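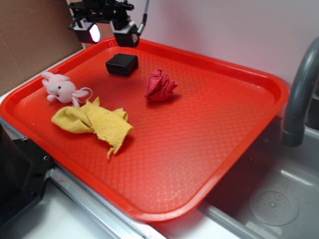 Das rote Tablett und was sich darauf sammelt

Eigentlich wollte ich heute über Quittengelee schreiben. Die Gläser stehen seit gestern Abend auf der Fensterbank, und ich bin stolz auf die Farbe, aber dann bin ich am Tablett neben der Spüle hängen geblieben, und nun müssen die Quitten eben warten.

Wer hier schon länger mitliest, kennt das Tablett. Rot, eher ein kräftiges Orangerot, mit abgerundeten Ecken und diesem feinen Rautenmuster im Boden, das ich mit der Spülbürste bearbeite, wenn ich gute Laune habe, und sonst mit dem Lappen. Es stammt aus der Betriebskantine in Sorau, in der meine Tante bis zur Schließung im Jahr 2000 an der Ausgabe stand. Damals durfte sich jeder etwas mitnehmen, und während die Kolleginnen sich um die großen Töpfe stritten, kam Tante Irmgard mit einem Stapel Tabletts nach Hause. 21 Stück! Mein Onkel hat wochenlang den Kopf geschüttelt. Die meisten sind inzwischen in der Verwandtschaft verteilt, eines liegt bei meinem Bruder unter den Winterstiefeln, und ich habe dieses hier, und ich gebe es nicht her.

Zum Servieren benutze ich es kaum. Es ist einfach zu groß, im Flur muss ich es schräg halten, und was dann mit vollen Kaffeetassen passiert, könnt ihr euch denken. Sein Platz ist auf der Arbeitsplatte, direkt neben dem Edelstahlbecken, wo es vorne rechts mit der Ecke ein Stück über die Spüle ragt. Und dort wird es zum Sammelplatz für alles, was beim Aufräumen in der Küche landet und da nicht hingehört. Früher lagen diese Sachen überall verstreut, zwischen Brotkasten und Wasserkocher, auf dem Stuhl, einmal sogar im Gemüsefach (das war ich, ich hatte beide Hände voll). Jetzt kommt alles aufs Tablett, und abends wird es ausgeräumt. Also an den meisten Abenden.

Am auffälligsten ist natürlich der Hase. Er ist rosa und flauschig, hat lange Schlappohren und winzige dunkle Augen, und er liegt auf der Seite, als hätte er einen anstrengenden Tag gehabt. Meine Enkelin nennt ihn Mishra, und woher sie den Namen hat, weiß in der Familie kein Mensch. Sie war im Februar drei geworden, da hieß er noch Hase, und irgendwann beim Frühstück war er dann Mishra und hörte auf nichts anderes mehr. An ihm hängt noch die dünne weiße Schlaufe, wie von einem Anhänger. Ich hatte die Schere schon in der Hand, aber das gab ein solches Geschrei, dass ich sie ganz schnell wieder in die Schublade gelegt habe. Die Schlaufe gehört zum Hasen, Oma. Na gut, dann gehört sie eben dazu.

Gleich vor ihm, halb an ihn herangerutscht, das gelbe Gestrickte. Darüber könnte ich einen eigenen Beitrag schreiben, und wahrscheinlich werde ich das auch noch tun. Angefangen habe ich es mit 40 Maschen und der festen Absicht, einen ordentlichen Spüllappen daraus zu machen, glatt rechts mit einem kleinen Rand. Unterwegs habe ich dann beim Hörbuch nicht aufgepasst, und nun läuft es an einem Ende spitz und ausgefranst zu. Aufribbeln mochte ich es nicht, die Farbe ist so schön, ein helles Senfgelb, das tut im November gut. Meine Enkelin findet, es sei eine Decke für Mishra. Damit ist die Frage nach dem Verwendungszweck wohl geklärt, und ich stricke mir einen neuen Lappen.

Das dunkelrote Tuch weiter hinten ist so zusammengeknüllt, dass es fast aussieht wie eine Rose. Auf dem roten Tablett übersehe ich es regelmäßig, jedenfalls bei dem trüben Licht, das wir zurzeit haben. Gekauft habe ich es auf dem Herbstmarkt in Flastonberg bei Custódio Calado, der dort seinen Stand mit Stoffresten hat und einem jedes Stück erst einmal in die Hand legt, bevor man nach dem Preis fragen darf. Ich wollte nur Knöpfe. Mitgenommen habe ich drei Tücher, ein Stück Leinen und ein Rezept für Stockfisch, das er mir auf die Rückseite einer Papiertüte geschrieben hat. Die Knöpfe habe ich vergessen!

Und dann wäre da noch der kleine schwarze Würfel. Matt, mit leicht runden Kanten, und ich habe nicht die geringste Ahnung, was das ist. Mein Mann meint, ein Ladegerät. Ich tippe auf ein Stück Schaumstoff aus irgendeiner Verpackung. Man könnte ihn natürlich einmal gründlich in die Hand nehmen und nachsehen, aber wir haben beide so viel Freude am Rechthaben, dass der Würfel bisher unangetastet seinen Platz behält. Wenn ich wetten müsste, gehört er zu etwas, das wir im nächsten Sommer verzweifelt suchen werden.

Falls ihr auch so eine Sammelstelle einrichten wollt: Nehmt etwas mit Rand, damit nichts in die Spüle kullert, und nehmt es bloß nicht zu klein. Ich hatte vorher ein Körbchen, das war nach einem Nachmittag voll, und am Ende lag doch wieder alles daneben. Eine Freundin von mir macht das Gleiche mit einem alten Backblech und schwört darauf. Mir wäre das zu laut.

So, der Hase muss jetzt nach oben ins Kinderbett, mitsamt Decke, und danach klebe ich endlich die Etiketten auf die Geleegläser. Das Quittenrezept kommt beim nächsten Mal, versprochen, samt der Sache mit dem geplatzten Passiertuch.

Abgelegt unter: Küchengeschichten, Ordnung (mehr oder weniger), Familie

194 Mal geteilt

Diese Website verwendet Cookies. Wenn du weiterliest, gehen wir davon aus, dass du damit einverstanden bist. Mehr erfahren | Verstanden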